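Club news: is the Vumuvard hill race worth the extra miles?

The Vumuvard hill race is back on the calendar in March, and the organizers want every club in the valley to send a full team. I have my doubts. The new course runs 14 miles longer than the old one and climbs 2629 feet, most of it on the back road out of Dallska. Last year the same people promised us a smooth surface and marshals at every turn. We got gravel and a wrong turn that cost our juniors a top-ten place.
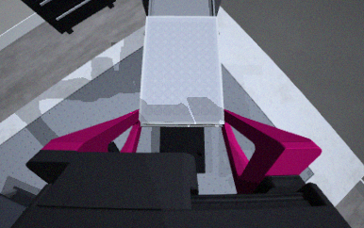

What the entry fee buys

The flyer says 972 riders signed up last time. Maybe so, but signing up and starting are two different things, and the results sheet I saw was a lot shorter. The fee has gone up again anyway. It covers chip timing, a feed stop at Pokska and a "recovery zone" — last year that was a tent and some bananas. 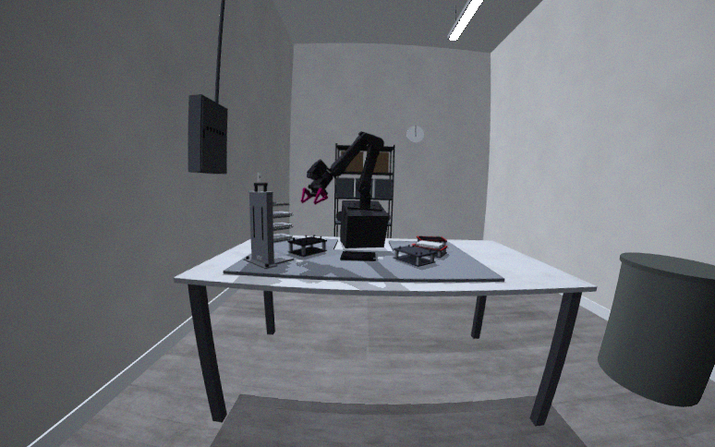
Figueroa

I will say the women's race looks better. It now has its own start, an hour ahead of the men, and prize money to match. Whether the checks show up on time is another question. If you still want in, put your name on the list at the clubhouse before the Dallska training ride. Bring a spare tube, and don't count on the map.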